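Home | Forums | Members | Search | Log in
2 min read

Teaching by hand vs remote for laundry?

jugah_rd
Trying to get folding demos for a two-arm setup. Been driving the arms remotely from a headset, 11 demos on Sunday and I wanted to throw the lot in the bin. Lag is killing me on fabric. Anyone doing it with hand-held grippers instead?

egrajales
Yes, switched in March. One in each hand, garment on the bed, just do the job. Got 170 in a weekend. Remote I was lucky to get 10 an hour.

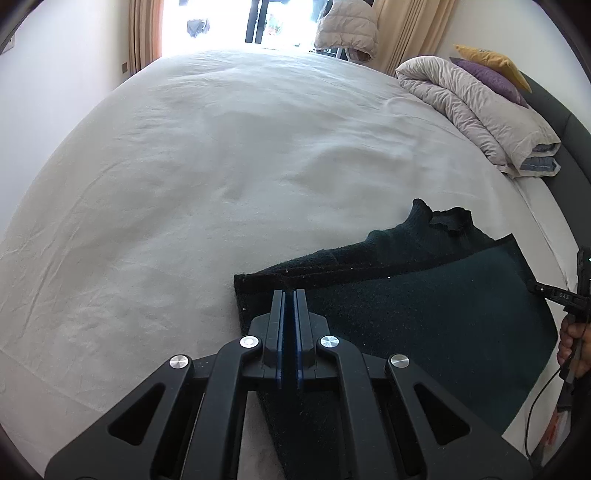
Dark garment on the bed, both grippers in. Blue pads on the near one.

jugah_rd
ok that's way closer to how I'd fold. Dark cloth tho – does tracking cope?

egrajales
Fine so far. Wrinkly sheet probably helps, gives it somthing to look at. Bright window might not.

tekalex
Gonna disagree. Hand demos are quick but you reach places the arm can't. Half of mine were useless on the real thing, elbow hit its limit every time. With remote, if you did it, the robot did it.

egrajales
So check reach after and chuck the bad ones. Still miles ahead on numbers.

tekalex
Chucking half isn't ahead. Rizal Harahap at Dritden says they have 4,000 remote demos and barely filter.

akach
They also have paid operators lol. Do both – hand for bulk, remote for the last bit on your own arm. And slow down with the grippers, everyone goes at people speed first time.

jugah_rd
Fair. Will try hand first, towels then tops. What colour sheet is best, or doesnt matter?

akach
Anything that isn't the colour of the shirt.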